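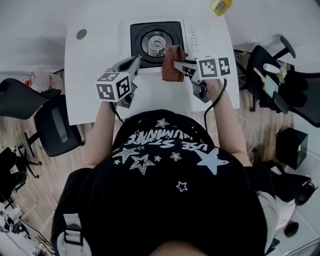
## 3.2 Loading small laundry appliances at desk height

Figure 3. Folded brown cloth held over the front edge of a white top-lid appliance; transparent lid at the centre of the black top panel, control strip down the right.

Most of the literature on household laundry assumes a floor-standing machine. Front door, drum at knee or hip height, basket on the floor. Holmgren's old kitchen survey (see 2.1) doesn't mention tabletop machines at all. But people in one-room flats do use small ones, on desks, on worktops, on the lid of something else, and the handling is different enough that we gave it a section of its own.

Figure 3 is typical of the layout. Machine in the middle of the desk, free surface on both sides, person standing close in and working from above with both forearms out in front. Lid on top, so anything going in has to be lifted over the rim. The cloth in the figure is folded and hangs down over the front of the machine. We coded this position as "front drape" wherever we met it, wet or dry, going in or coming out, as the codes are about where the cloth is and nothing else. Direction was coded separately from the session notes.

Four positions were used in the end: front drape, side drape, on lid, clear. "On lid" gave us the most trouble. Maj-Britt Hedlund coded a cloth as on lid if any part of it touched the top panel, Taras Vakulenko only if it covered the lid itself. First pass agreement was poor. We settled on Vakulenko's reading and recoded the Lirnurby sessions from the beginning, which took most of January.

### 3.2.1 Sessions

143 sessions were kept, from two sites (Lirnurby and Sataddale). A session is one item, one machine, start to finish. Items were cloths, tea towels and small hand towels; nothing bigger than a pillowcase. Duvet covers were tried once at Sataddale and dropped, they don't fit and the result tells you nothing you couldn't guess.

Short sessions dominate. A single folded cloth goes in fast if it's held by the fold, slower if it's held by a corner, and the corner-held ones open out on the way and have to be gathered up again at the rim. Same finding at both sites. Hedlund wants to call this the "fold penalty" but it's really the lack of a fold that costs, so we've left it unnamed here.

Where the controls sit matters less than we expected. On machines with a strip down the right, as in Figure 3, we had assumed that cloth draped to the right would get in the way of the buttons, and that people would learn to avoid it. They didn't, much. Side drape to the right was as common late in the day as early on. Possibly the sessions were too short for anyone to mind.

### 3.2.2 The desk itself

Worth a few lines. A desk isn't a worktop. It's lower, often lighter, and there are cable holes where you don't want water going. At Sataddale the desks were white and drips were hard to spot, so the surface was wiped between sessions whether it looked wet or not. At Lirnurby they put a tray under the machine, which keeps the surface dry but raises the rim and changes the lift. We don't correct for the tray. Probably should of done, and readers comparing the two sites ought to bear it in mind.

Other things on the desk were moved to the far edge before starting. Rule of thumb from the Nolley pilot: clear a forearm's width either side, leave the back alone. The pilot also used a fixed fold (in half, then in half again, fold edge towards the person) and we kept that for the first 100 sessions, then let people fold as they liked. The change shows up as more spread in the loading times, no real shift in the middle.

One limit to state plainly. Everything above is about handling at the rim. We didn't measure how dry anything came out, nor how well the load was balanced, and a neatly loaded cloth may well sit worse in the drum than one just dropped in. Vakulenko has some notes on balance from Sataddale but they cover the Saturday sessions only and are not inclued here. Unloading is taken up in 3.3.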